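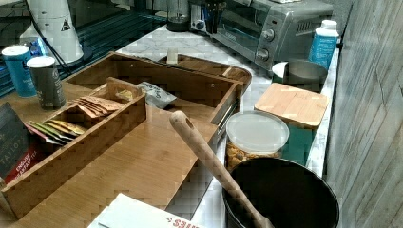

4.2 Shared tea storage

Figure 3. Tea kept in a bamboo organiser on the worktop, with a smaller handled caddy inside it. A box of Taylors English Breakfast stands at the left.

Tea was the item most often left out on the worktop in the kitchens we studied. Coffee tended to stay beside the machine that made it, and sugar had a fixed jar in most households. Tea came in many small packets, bought by different people at different times, and it spread. In the Ilwood kitchens it was found in cupboards, in drawers, on windowsills and in the boxes it was sold in, often in several of these places at once.

Figure 3 shows the arrangement we call nested storage. A large organiser of the sort sold for drawers is used on top of the counter, and a smaller caddy with its own handle sits in one half of it. The sachets have been taken out of their boxes and sorted by kind: brown paper ones in the rear compartment, coloured ones in the front. The other half of the organiser holds less. A crumpled foil packet lies at the back of it, and packets of this kind turned up in many of the nested arrangements in our notes. We coded them as "residual" items, following the scheme set out in section 3.

Residents gave two main reasons for nesting. The first was carrying. The caddy could be lifted out by its handle and taken to the table, while the larger box stayed where it was and kept the place for it. The second was choice. Guests could look over loose sachets laid side by side more easily than a row of closed boxes. One Briltico resident said she had stopped asking visitors what they wanted and simply put the caddy down in front of them.

Boxes did not vanish once a caddy came into use. A shop box was often kept beside the organiser, as in Figure 3, usually for the tea that the household drank every day. Virgil Voicu, who coded the February visits, treated these boxes as part of the same storage place if they stood within arm's reach of it — a rule we kept for the later visits as well. Boxes kept in a closed cupboard were coded separately as stock.

The position of the organiser also mattered. Where it stood near cups and small appliances, residents put sachets back more often after changing their minds. Where it had been moved to a shelf or a far corner, unused sachets were left by the kettle and gathered into the organiser later, often in the wrong compartment. We return to this point in section 5, where the same pattern is described for spices.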